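Renting Two Arms by the Month

Skavomus does not sell robots. The company would like that understood early, and its head of customer setup brought it up before I had my coat off. What it sells is a subscription: two arms, two grippers, the software, and a person on the phone when the software sulks.

"People hear 'robot' and picture a purchase order," the setup head told me. "We'd like them to picture a gym membership. One they use."

The package is called Sterkico, and it is pitched at workshops and small labs with a table's worth of dull jobs. Customers teach it by guiding the arms through a task, over and over. The manual suggests 60 repetitions. How many does it take in practice?

"For picking up something stiff, 60 is plenty," the setup head said. "For cloth, I'd clear your Saturday."

Cloth came up a lot. It folds, it bunches, it never lands the same way twice, and every prospective customer asks about it within minutes. On the demo table, one arm had a dark brown rag pinched beside a metal tray while the other held a pink-red cylinder at a slant over a small white stand. I asked which of the two jobs was harder. I got a look usually reserved for people who ask which child is the favorite.

"The rag," came the answer, after a pause. "The rag is always harder."
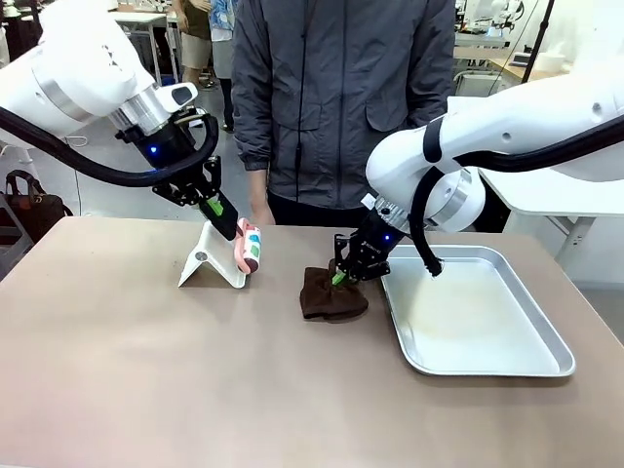
What it costs, and what breaks

The monthly fee is 4,000 dollars, with the green fingertip pads included. Those are treated as consumables, like printer ink, though the setup head winced at the comparison.

"You can swap a pad in a minute. And we don't put a chip in it to stop you buying someone else's."

The first customer outside the building was Ó Briain, a repair shop in Nernport, which kept a log of every complaint during its trial. It ran to 106 entries. Skavomus says it has closed 91 of them. I asked about the rest.

"Mostly cloth," the setup head said.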